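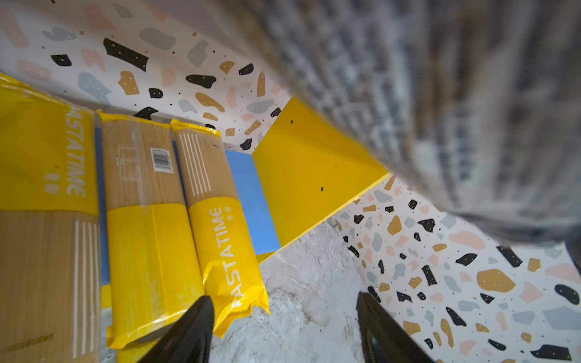
4. Stocking the dry goods compartment

Now for the fun part! Your Nandine shelf unit is up, the panels are screwed in and the lining is wiped down, so it's time to fill it. Spaghetti is a great one to start with - the packets are long, they slither about, and once you've got them behaving, everything else on the shelf is easy.

You will need: your pasta, a dry cloth, a pencil and the small divider strip from bag 2.

4.1 Before you start

1. Check that every screw head on the panels is flush. A proud screw can snag thin plastic wrapping, and spaghetti gets everywhere when a packet splits.
2. Run the cloth over the floor of the compartment, right into the back corners.
3. If you fitted the unit today, leave it empty for 18 hours so the adhesive on the lining can settle.

4.2 Putting the packets in

1. Sort your packets by date, oldest nearest the front.
2. Fold any spare wrapping at the ends flat against the packet. Crumpled ends take up a surprising amount of room!
3. Lay the first packet against the left-hand side of the compartment, on a slight diagonal if it's too long to go straight.
4. Lay the next one snugly alongside it, then carry on in the same way. Keep different kinds in separate groups (wholewheat with wholewheat, and so on).
5. Leave a clear strip of floor on the right, wide enough for your hand. You'll be so glad of this when you're reaching in with a pan on the boil.

Note: Packets with a clear window are best laid window up, so you can see at a glance what's inside.

4.3 Taking a packet out

1. Reach in from the clear side and take hold of the packet at its middle.
2. Tip it upright and lift it gently away from the others.
3. Nudge the rest back into line before you close up.

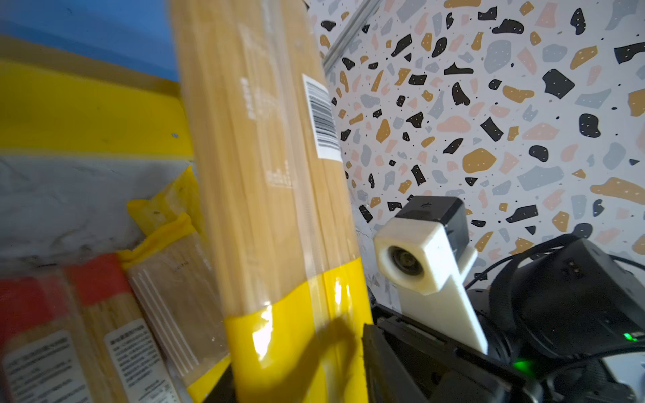

Fig. 15: Spaghetti packet held upright, with others on the shelf to its left

CAUTION: Don't pull a packet out by its crimped end. The seam can give way and the strands are brittle.

CAUTION: Don't stand opened packets on end in the compartment. Move the contents to a lidded jar first - the tall Arport jar takes them nicely.

4.4 If the packets keep sliding

Fit the divider strip. Mark a pencil line 14 cm from the left-hand side, peel off the backing and press the strip down firmly from back to front. It lifts off again with a little warm water if you fancy a new layout later.

Short shapes such as penne go in the compartment below. See section 5.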